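4.3 Setting up the drawer task

This section covers placing the drawer cabinet in the Pekorura work cell and teaching the arm where the handles are. It assumes that the arm is bolted down, that the fixed camera has been calibrated (section 3) and that the Gradard control software is running. Allow one person to stay within reach of the stop button throughout.

Caution: Keep the arm in its parked position until step 7. The drawers can trap fingers even when the arm has no power.

1. Clear the work surface and wipe it with a dry cloth. Do not use polish. A glossy surface upsets the depth reading.

2. Place the cabinet on the surface with the drawer fronts facing the camera. Do not lift it by the handles.

3. Push every drawer fully home. The software takes the closed position as zero, and a drawer left 4 mm open will give a wrong pull length for the whole session.

4. Open the Camera page and choose Live view. Move the cabinet until three complete drawer fronts and the base rail are in view. The top of the cabinet may fall outside the picture. Drawers that are only partly in view cannot be taught and are left out of the handle list.

5. Check that there is clear surface in front of the cabinet. An open drawer and the gripper both need this space.

6. Choose Find handles. The software draws an outline round each handle it has found. If an outline is missing or sits on a seam between two drawers, see the note on lighting below.

7. Stand clear, release the arm from its parked position and choose Teach. The arm moves to each handle in turn, starting with the lowest, and stops short of contact. Confirm each position with the green key.

8. Choose Test pull and set the speed to 53. The arm opens and closes each taught drawer once. Raise the speed to 100 only after a full test without a fault.

Note on lighting: White handles on light grey fronts give low contrast. Use even light from above and switch off any lamp behind the camera. If handles are still missed, raise Edge gain one step at a time and repeat step 6.

Note on wear: Check the handle fixings after every 1,000 pulls. Replacement handles can be ordered from Foltthorpe under the cabinet part number.

Caution: If the cabinet is moved after step 7, the taught positions are no longer valid. Park the arm and start again from step 2.

Fault H2 (handle not reached) is covered in section 7, along with the reset procedure.

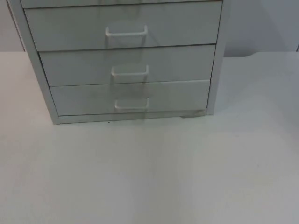
Figure 4.3 Drawer cabinet in Live view, drawers closed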